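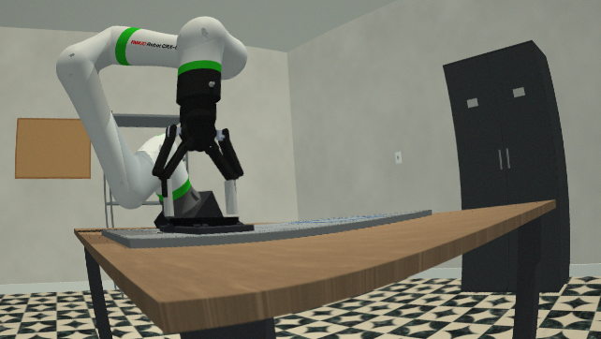
The simulated cell: a white arm with green bands and a two-finger gripper over the black part. Render: Trundov

Trundov halts handover after gripper fault in simulated cell

15 shares | 4 comments

Trundov has put back the handover of an automated handling cell after a timing fault in its control software caused the gripper to close before the arm had stopped moving. The fault was found in simulation at the company's Hulivwood office, and no hardware was damaged.

The cell uses a single arm to lift a flat black tray from a grey plate and set it down at a second position on the same plate. In a batch of 200 simulated runs, 172 ended with the tray in the correct position. In the rest, the fingers closed too early and the tray was pushed sideways or dropped during the lift.

Engineers traced the error to the Girner module, the part of Trundov's own software that passes commands to the gripper. The module was sending the close command 400 milliseconds ahead of the signal confirming that the arm was in position. An update in May had changed the order in which the two messages were read.

"The logs recorded both messages as received, so the run was marked as normal," said Napaporn Srisuk, who leads testing on the project. "We only saw the problem when we compared the time stamps with the finger positions."

Leidy Paucar, the project's safety engineer, said an early close on a working cell could throw a part off the table. She has asked for the grip check to be made separate from the motion program, with a stop if the two disagree.

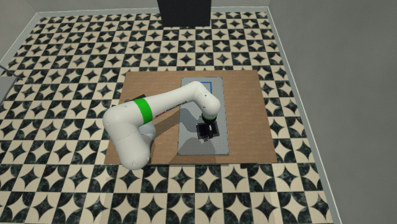 Fix under test

A corrected version of the module holds the close command until the arm reports zero speed. It also checks the gap between the fingers before any lift is allowed. The full batch will be repeated with the tray turned to different angles on the plate.

Sekiguchi, the customer, has been sent the fault report. Emiko Sekiguchi said the firm would not accept the cell until it had seen the logs from the repeat batch. Trundov has not given a new handover date.

Share this story | 4 comments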